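Print
E-mail

Workshop notebook, Molach – May, entry 29

Started 7:30 in the morning, kettle first. Today is the second round of the indigo vat, and the napkins for the Urnden order must be decided, because I have postponed it two times already.

State of the vat at opening: color of the liquid yellow-green under the skin, skin coppery, some blue foam in the middle. Smell is normal. On Monday's page of the old book I wrote that a brown smell means too much fructose, and I did not smell it today. Temperature was low, so I put the bucket in the warm water bath and waited until the thermometer came to 30 degrees. I did not stir during this time. Last month I stirred too early and lost half of the strength.

Test strips, cotton from the Brokbridge roll, washed with soda and not ironed:

Strip A, one dip, five minutes. Pale, a little green even after full airing.
Strip B, 2 dips, five minutes each, airing between. Good sky blue, even.
Strip C, four dips. Nice depth, but there is a line where the strip touched the side of the bucket.
Strip D, four dips, linen from the end piece. Darker than C. The linen takes it much faster than I expected, so please do not mix cotton and linen in one order without testing.

I prefer B for the napkins. C is more beautiful when you hold it alone, but beside white plates I am afraid it becomes heavy. The customer wrote only "blue like washed, not like new," and I read this sentence many times. For me it is B. Maybe B with one very short dip more, I will try it on a corner.

Then the calculation. The order is for 18 napkins, hemmed, with a corner loop. I count shrinkage first and hem after, in this order, because the other way I once cut everything too small. The roll is enough if we turn the pattern and put the loops in the strip that remains at the selvage. Price per piece I left open. The thread costs more than in winter, and the hours for the hem are always more than I write down.

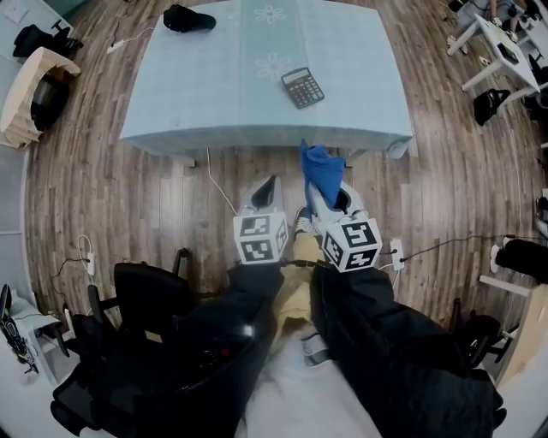
Dambrauskienė finds that I am too careful with the price and that the hem should be charged as its own line, separate from the dyeing. If the customer sees one large number, she says, he compares it with a shop napkin, and if he sees two smaller ones he begins to ask how a hem is made by hand. She would also give up the corner loop completely, as it takes longer to sew than one side of the hem and most people cut it off.

I agree about the separate line. About the loop I do not agree – it was in the customer's first letter, and we should ask before we take it away. I will write to Urnden tonight and send strips B and C in the same envelope, with the letters marked in pencil on the back. Pen bleeds after washing, see the unhappy page about the curtains.

After lunch I tried the corner dip. One minute, out, air for ten. The blue went a small step down and stayed even. So this is the recipe for now: two dips of five minutes, one of one minute, always with airing until there is no green left. Rinse in cold water, then a spoon of vinegar in the last rinse, then dry in shade.

Things that are still not good:

The side of the bucket. We need the net insert, or a taller bucket. The line on C is not acceptable in a paid order.
Lime is almost finished, the new bag should come with the Brokbridge delivery.
The pins leave small pale points. I changed to wooden pegs on the outer edge only and it was better.
My iron drops water on setting three. Use two.

Fed the vat at 4 with a little fructose, stirred slowly along the wall in one direction, covered it. Do not open before tomorrow noon, please, also not to look.

Print
E-mail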